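Sulmont：家里小件杂物的名字、摊放和归位记录（数据卡）

打印本页 | 用电子邮件发送

Sulmont 收的是家里最难收拾的那一层东西：桌面上、柜面上、沙发边上随手一放就留下来的小件。袜子、海绵、半包零食、打了结的布、只剩半罐的果干，都在范围里。

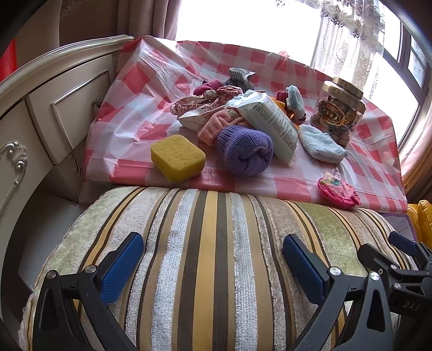 做这份记录的起因很简单，我们想把“收一下桌子”这句话拆开写清楚。收一下，到底是收哪些？先拿哪一件？拿起来以后放到哪里去？每家的答案都不一样，凑在一起看特别有意思，所以越写越多，最后整理成了现在这个样子，一共3000条记录，500个物品词条。欢迎拿去用，也非常欢迎补！

内容概览

一条记录对应一件东西（或者一组必须一起拿的东西，比如卷成一团的一双袜子）。每条记录写明它叫什么、摊在什么上面、旁边挨着什么、最后归到哪里。词条则是从记录里归并出来的，一个词条下面挂着它的各种叫法。

目前分成四个部分：

Bastberg：布和毛线类。袜子、手帕、围巾、杯垫、钩织小件、用布打的包袱。
Fidik：吃的和装吃的。罐子、袋子、盒子、单颗的小包装。
Abella：清洁用品。海绵、抹布、刷子、手套。
杂项：放不进上面三类的，比如橡皮筋、钥匙扣、说明书、拆下来的吊牌。

四个部分的名字没有什么讲究，当初建文件夹的时候随手取的，后来叫顺了就没改。

字段说明

名称：写最通用的叫法。“海绵”就写海绵，别写“洗碗的那个黄块”，后者放到别名里。
别名：家里人真正会说的话，越口语越好。方言也收，写字写不出来的可以用近音字，在备注里说明。
颜色：只写肉眼一看就能说出来的。浅蓝就是浅蓝，拿不准是酒红还是深红的时候写深红。
质地：绒的、针织的、钩的、塑料的、玻璃的。隔着距离看不准的，一律留空。
承托面：东西下面是什么。桌布、裸桌面、坐垫、柜顶、托盘。
状态：平放、卷起、竖着、压在别的东西下面、搭在别的东西上面、打结、揉皱。
邻近：紧挨着的一到三件。
归处：写到能直接走过去的程度。“卧室”太粗，“卧室五斗柜第二层左边”就很好。
备注：想写什么写什么，很多精彩内容都在这里。

关于袜子

袜子值得单独开一节。全部记录里有514条是袜子，比任何别的东西都多。它们出现的地方也最广：茶几、沙发扶手、餐椅、鞋柜顶、阳台的小凳子。

一开始我们把袜子只写成一个词条，写着写着就发现不够用。薄的棉袜和厚的绒袜，收法完全两样。棉袜叠平了可以一双一双竖着插进抽屉；绒袜叠了也会弹开，多数人家干脆卷起来，像一个小面包。卷起来的绒袜从外面几乎看不出是一只还是一双，所以“是否成双”这个字段允许填“不确定”，请放心填，填错比空着麻烦得多。

还有一类是摊平的单只。单只的归处最有看头，有人家专门有个小篮子等另一只，有人直接拿去擦窗台，也有人把单只套在椅子脚上。都照实记。

袜子的推荐写法举一条：

名称：绒袜
别名：睡觉袜、地板袜、毛毛袜
质地：绒
状态：卷起
承托面：桌布
归处：床尾收纳凳，靠墙那一格
备注：冬天归处改到沙发旁的布袋，晚上看电视时顺手就能穿

关于承托面

承托面是这份记录里我们最喜欢的字段，也是最容易被漏填的。同样一堆小件，放在光面木桌上和放在塑料桌布上，收起来的感觉差很多。塑料桌布轻，又容易起皱，东西一拖，布就跟着走，桌角的褶子越堆越多。所以铺了桌布的面，收的时候最好往上提，别往边上扫。

格子桌布另有一个好处，可以借格子来分区。有几位投稿的朋友收拾时会先把布类全推到一边的格子里，吃的放另一边，清洁用品放靠自己的一边，分完再一趟一趟送走。这个办法我们自己试过以后非常喜欢，推荐给所有桌子大、东西碎的人家。

桌布本身也要写进记录。颜色、花样、是布的还是塑料的、边上垂下来多少。垂得长的那一边，小东西掉下去常常卡在布和椅子之间，找不到的时候先去那里摸一摸。

坐垫算承托面，沙发和软椅都算。条纹、厚绒一类花色复杂的坐垫请在备注里提一句，浅色小件落在上面特别难找。

关于罐子和包装

Fidik 这一部分的记录里，有299条带包装文字。文字的抄录规则只有一条：看得清才抄。看得清品名就抄品名，看不清就写“有字，未辨”，不要照着印象补全。印象常常是错的，尤其是透明罐子配深色标签的那种，金字印得漂亮，远一点就只剩一团亮光了。

罐子的归处分两种，吃完以前和吃完以后。吃完以前多半就近放，离坐的地方一伸手；吃完以后洗净晾干，去向五花八门，装纽扣、装花椒、装硬币、装茶叶。透明旋盖罐在备注里得到的好话最多，看得见里面，盖得紧，叠起来还齐整。

小袋子是另一回事。揉皱的单颗包装到底是空的还是还有东西，得捏一下才知道。记录里请写成“揉皱”，至于是不是空的，捏过再填。没捏过的一律不填，更不要直接写成“垃圾”。我们自己就把一颗没吃的糖当垃圾写过，后来改回来了。

大一点的白色塑料包装最好先翻过来看印字的那一面，再决定归处。袋装的湿巾、棉签、面膜、粉丝，侧着看都差不多，名称栏拿不准时写“塑料包装”就行，这个词条是专门为此设的。

关于打结的布包

布包袱请当作一件东西来记，不要拆。花布打了结，里面装着什么只有打开的人知道。名称写“布包”或者“花布（打结）”，颜色写最显眼的两三种，内容物留空。如果你就是打结的那个人，可以在备注里写明。

布包后面常常藏着别的东西，露出一角的针织件最多见。只露出一角的也记，状态写“被遮挡”，名称可以写得宽一点，“针织物”“布件”都行。等挪开前面那件再回来改名称，改的时候把旧名称留在别名里，方便别人查。

收拾顺序的记录方式

除了单件记录，每个面还可以附一张顺序表，写明先拿什么后拿什么。顺序表不强求，愿意写的人写得都很投入，读起来很过瘾。常见的有下面几种：

先大后小。布包、大包装先走，小件自然就露出来了。
先软后硬。布类一抱就走，剩下的罐子盒子慢慢摆。
先吃的后用的。食物先归柜，再处理清洁用品，免得海绵挨着零食。
按房间。要去卧室的一趟，要去厨房的一趟，中途不折返。
先空一个角。清出一个角来当中转，其他的往这里过。

海绵在顺序表里的位置很特别，几乎总是最后。道理很朴素，桌面收完了总要擦一遍，擦完它才回水槽边。新的海绵另当别论，还没进过水的，归处写“洗碗池下柜”，状态写“新”，前提是你确实知道它是新的。

已知的问题

北方家庭的投稿偏多，冬天的东西也就偏多，绒袜、毛线帽、手套的比例都高。凉席夹、蚊香盒、扇子这些夏天的小件很少，非常希望有人来补。

颜色字段不太统一。同一种浅蓝，有人写天蓝，有人写灰蓝，有人写“牛仔洗旧了那种”。我们归并过一轮，原话都保留在别名里。

钩织小件的名称很乱。杯垫、发圈、小花、茶壶垫，摊在那里常常分不出是哪一种，现在统一放在“钩织小件”下面，以后条目多了再拆。

归处会变。一个抽屉今年放袜子，明年可能放电池。我们只记投稿时的归处，后来改了可以另写一条，旧的不删。

柜子的叫法也没有统一。带抽屉的矮柜，有人叫斗柜，有人叫电视柜，有人就叫“那个白柜子”。写归处的时候，请加上第几层、靠哪边，这样不管叫什么都能找得到。

怎么参与

挑一个面，大小不限，床头柜那么点地方也很好。

收拾之前先写，一件一行。收完再补归处。中途发现了什么意外的东西，请一定写进备注，大家都爱看。

别为了投稿先整理一遍。乱的时候写下来的最有用，袜子在哪儿就写在哪儿。

写了家人姓名、门牌、电话、药名的地方请自行划掉。快递单上的字一概不抄。

投稿格式用纯文本就行，字段名后面跟冒号。标点全角半角都收，我们会统一。一个面写一个文件，文件名写承托面加房间，例如“桌布_客厅”“坐垫_阳台”。同一个面写过多次的，后面加序号。

改别人的词条以前，请先看看别名里有没有你要的叫法。如果没有，直接加上，不用问。要合并两个词条，请在合并说明里写一句为什么它们是同一种东西。“抹布”和“旧毛巾”就争过很久，目前还分着。

使用许可

记录和词条可以自由使用、改写、印出来贴在柜门上。教小朋友认东西、做收纳课的练习、写故事找细节，都很合适。转载大段内容时请注明来自 Sulmont。备注里的话是各家自己的话，引用时请原样保留，错别字也别改。

版本说明

八月这一版新增了承托面字段，旧记录正在一条条补，没补到的显示为空。Bastberg 里的手帕和方巾合并了。Fidik 里的“瓶”和“罐”拆开了，判断标准看口的宽窄，手能伸进去的算罐。Abella 新增“海绵（带孔粗）”和“海绵（细密）”两个下级词条。

下一版打算做柜顶和窗台，这两处的积灰小件已经攒了不少，正在对名称。手上有窗台记录的朋友，现在就可以投过来！

打印本页 | 用电子邮件发送

相关条目

Bastberg 词条表：袜子、手帕与钩织小件
Fidik 词条表：罐、袋、盒的叫法对照
Abella 词条表：海绵与抹布
归处写法参考：抽屉怎么数层
塑料桌布的几种铺法和收法
单只袜子的去处（投稿选摘）
空罐再利用备注汇编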